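Equipment Planning FAQ

How much should a first-year budget allow for hand-held grippers?
Plan on $2669 per unit with the charger, and $280 a year per unit for finger pads and screws. Refurbished units from Adton are $1746 when they have them.

How many do we need to start?
Two per site. One stays in use while the other charges.
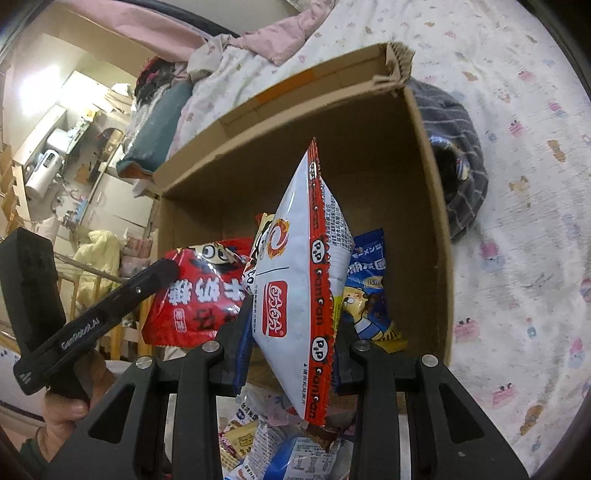
What should we budget for besides hardware?
Props get left off most requests. Groceries, cartons and bedding are cheap, but they wear out and need their own line. Snack bags held near a bottom corner, like the white panpan bag with the red borders, crease at the pinch point, so buy duplicates of every item. Sumeya Workneh keeps the current prop price list.

Can we lease?
Yes, through Fellitham, with a minimum term of 12 months. Pads are not covered.

Who approves the order?
Natnael Negash signs for single units. Anything larger also goes to Hamdia Tamiru. Attach the quote and the shipping address.

When are requests due?
November, for delivery the following quarter. Late requests move to the next round.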